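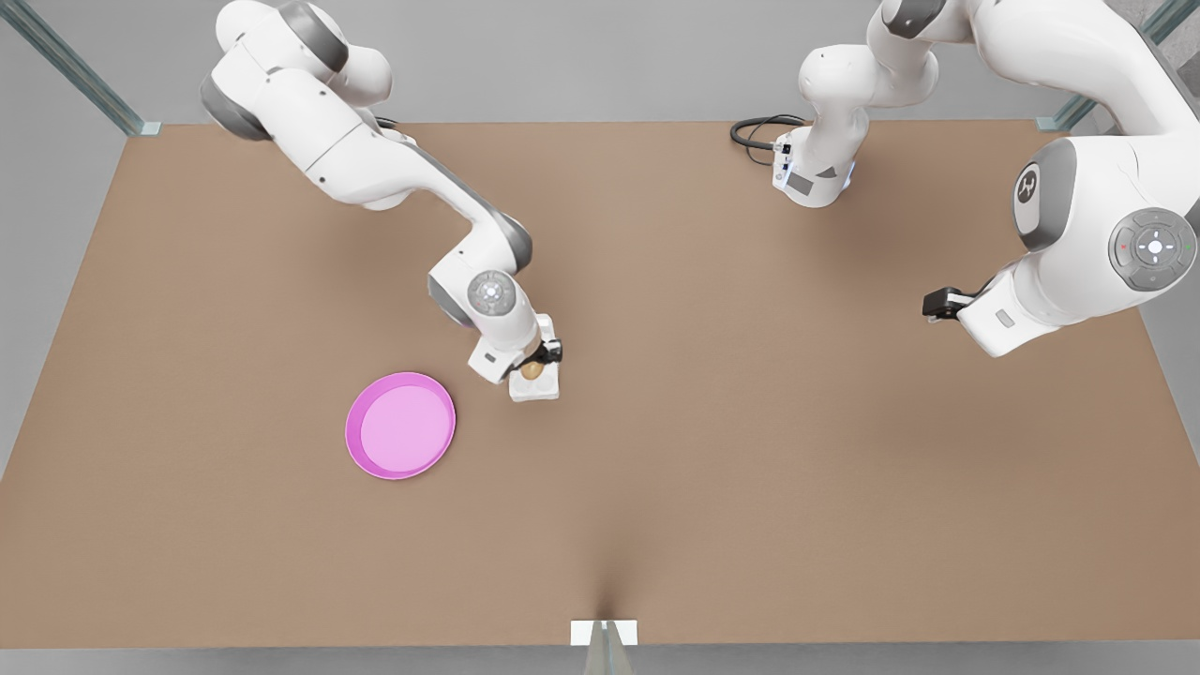

Zurkau, 2 de novembro de 2018

O óleo de acabamento Bison chegou à minha oficina em outubro, numa lata de 400 ml comprada na Diklow. Procurava um produto para um tampo de mesa de jantar que estava em madeira crua e que não queria envernizar. O verniz protege melhor, mas quando risca obriga a lixar tudo outra vez, e numa mesa usada todos os dias isso acaba por acontecer.

A lata abre bem com uma chave de fendas e volta a fechar sem ficar torta. O óleo é fluido, de cor âmbar, e tem um cheiro forte que demora a sair. Trabalhei com a janela aberta e mesmo assim notava-se no corredor na manhã seguinte. Quem tiver de aplicar isto dentro de casa deve contar com esse incómodo.

A preparação é a habitual: lixa de grão médio, depois grão fino, sempre no sentido do veio, aspirar e passar um pano ligeiramente húmido. Deixei secar e voltei a lixar de leve. O rótulo recomenda duas demãos e eu segui o rótulo. A primeira desaparece quase toda na madeira, sobretudo nos topos, onde tive de insistir. A segunda rende muito mais e espalha-se com pouco esforço. Usei um pano de algodão velho, sem pelo. Experimentei também um pincel num canto da face inferior e ficou com excesso, que teve de ser retirado antes de começar a pegar.

O ponto fraco é a secagem. A embalagem promete superfície seca de um dia para o outro. No meu caso, com tempo húmido, a primeira demão precisou de dois dias para deixar de agarrar ao toque. Não estraga o resultado, mas estraga o calendário de quem só tem o fim de semana livre. Convém também abrir os panos usados e deixá-los secar estendidos ao ar livre, longe de fontes de calor, porque os óleos deste género podem entrar em autocombustão quando o pano fica amarrotado.

Quanto ao aspeto, gostei. A madeira escurece um pouco, o tom aquece e o veio fica mais marcado sem aquele brilho de plástico. Comparado com o óleo da Gunawan, que tinha usado numa estante, o Bison é menos amarelo e mais mate. O da Gunawan seca mais depressa e cheira menos, mas deixou-me zonas irregulares que nunca consegui igualar.

Na resistência, fiz os testes que qualquer mesa faz sozinha. A água em gotas aguentou bem uma refeição inteira. O café deixou um círculo ténue que saiu com um pano húmido. O vinho tinto, esquecido durante a noite, marcou, e foi preciso passar lixa fina e um pouco de óleo naquele sítio. O remendo não se vê, e para mim é esse o argumento principal a favor do óleo.

A lata deu para o tampo inteiro e sobrou mais de 50 ml, que guardei para retoques. O preço é superior ao da concorrência. Voltaria a comprá-lo para uma mesa ou um aparador. Para uma bancada de cozinha, ao lado do lava-loiça, escolheria outra coisa.

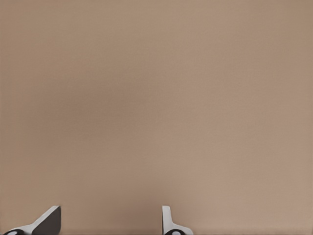
Um leitor escreveu a discordar desta última parte: tem o Bison numa bancada de cozinha desde a primavera, deu-lhe uma demão extra junto à torneira e diz que só precisou de renovar essa zona uma vez. Acrescenta que aquece a lata em água morna antes de aplicar e que assim o óleo entra melhor na madeira. Não experimentei aquecê-lo e o rótulo não fala disso. Quanto à demão extra, parece-me sensata, desde que a anterior esteja bem seca e se retire o excesso com um pano limpo.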